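Jun 15, 2020

I slept badly and was at my desk before seven, so I write this in two parts, the first with coffee and the second after supper.

The question of this month is still the same one. We train the grasping policy only in simulation, and we want to know if the close camera view helps it or hurts it. Siyabonga Le Roux believes it hurts. He says that when the picture is nearly all one color, the network learns the color and forgets the fruit. I believe it helps, but I must admit that until last week I believed it without any numbers.

So on Friday I started the big run. 2,496 episodes, pears and small round fruits, with the purple dishes kept in all of them. I wanted to change the dish colors too, but then there would be two changes at the same time and I could not say which one made the difference. My old professor was very strict about this and I hear his voice still.

The run finished in the night. I opened the close views first, before the table of results, and this is a bad habit of mine. I should look at the table first.
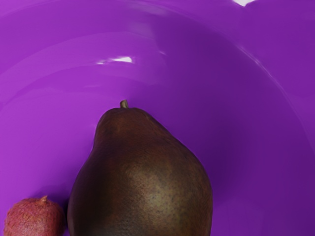 Mandla Mthembu wrote back within the hour that shiny surfaces are where our renderer is weakest, and that he would not trust any depth value taken near a bright reflection. He asked me to mask those pixels and to count again. I think he is right about the depth. I am less sure about the masking, because a real camera will also see reflections and no one will mask them for us.

I did it anyway for 400 episodes, and kept another 400 without the mask to compare. It took the whole morning. The script from Zodwa Magagula reads the episodes in alphabetical order and not in numeric order, so my first two groups were not random at all. I found it only when I printed the list. I have now written "shuffle first" on a yellow paper and put it on the monitor.

Lunch was rice from yesterday. Jana called about the apartment, and the plumber comes in August, not before.

In the afternoon I replayed the episodes from the wide view, slowly, stopping each time when the fingers close. This is boring work but I like it. The label "success" in our log means only that the object is higher than a limit after a fixed time, and it says nothing about how the fingers came there.
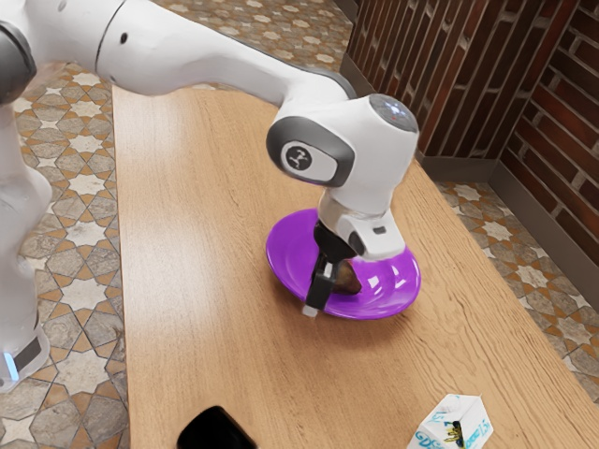 I made three columns in my notebook: the fingers centered, the fingers to one side, and the fingers touching the dish first. The third column is the one that worries me. In the simulator the dish is a little forgiving, it slides and nothing breaks, and the episode can still be counted as a success. On the real table at Pledent it would be a different story. I will propose that contact with the dish ends the episode, even if our nice percentage goes down. Khanyisile Venter will not be happy, she has already put the percentage in her slides.

After supper I came back to the mask. With the mask and without it, the two groups are closer than I expected -- the mask helps a little on the small fruits and does almost nothing on the pears. A pear is big in the close view, and I suppose there is enough skin and enough outline for the network to hold on to.
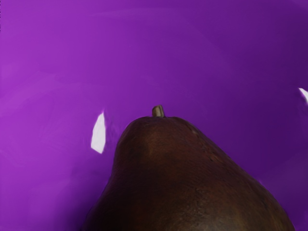
Does the close camera help, then? For the pears it does, and for the small fruits I still don't know.

I wrote this to the group in nearly the same words. Siyabonga answered only "send the plots", and from him it is almost friendly.

For tomorrow: repeat the comparison with 8 different seeds, ask Eifion Llewellyn for the newer machine, correct the sorting in the script and tell Zodwa before she finds it herself. Also look again at the time limit, I think it is too short for the slow approaches.

It is past eleven and the first seed is already running.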